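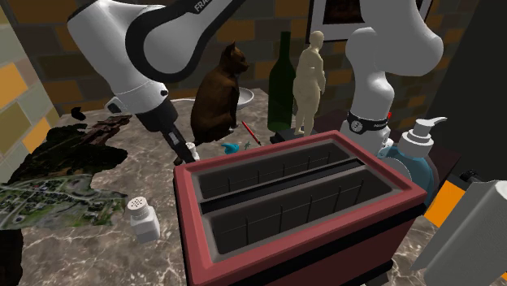
Budget sheet, Predby cell

Covers planned spend for two arm licences and one gripper. Prices in euros, before tax. Contact: Reet Juška.

items.csv — 376 rows, one per part
quotes.csv — supplier offers, Ulow and Lim only

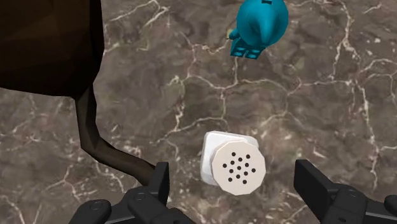 Finger sets are costed at 2,574 for the pair, spares left out. Stroke was set by the widest item to be gripped; the white shaker fits between the open pads, so the wide-stroke option is not budgeted. Review is due in January.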